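Obituaries and Death Notices: Frequently Asked Questions

How do I send in a notice?
Email the text to the Arnuleck Courier notices desk, or have the funeral home do it. We need the name of the funeral home so we can confirm the death.

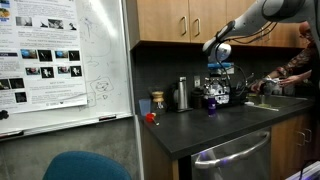

What does it cost?
A notice of up to 100 words is $63. Each extra 10 words costs more, and the desk will send you a total before anything is printed. The limit is 600 words.

Who should be listed as survivors?
That is up to the family. Most start with the spouse, then children, grandchildren, and brothers and sisters. Spouses' names usually go in parentheses.

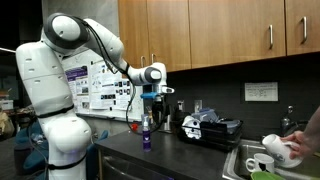
Whiteboard and countertop.

Can I fix a mistake?
Yes. The online version can be changed the same day. If the error was ours, we reprint the notice free.

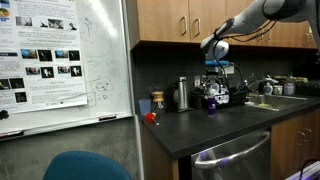

Do you print service times?
Yes, if you have them. If plans change, send the new time and we will update the online notice.

How long does a notice stay online?
There is no end date. Guest books close after one year.
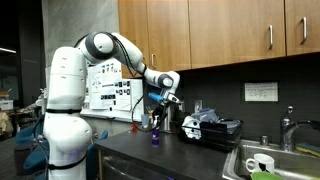
Can I get older notices?
Ask for the back issue by date. Copies are mailed on Mondays.

Comments

Melati Oei: Does the name count toward the word total?

Notices desk: No, the heading is free.

Panya Luangrath: They corrected my uncle's middle name in May. Thank you.

Related
Writing a eulogy
Ordering extra copies
Meesuk Chapel: parking and directions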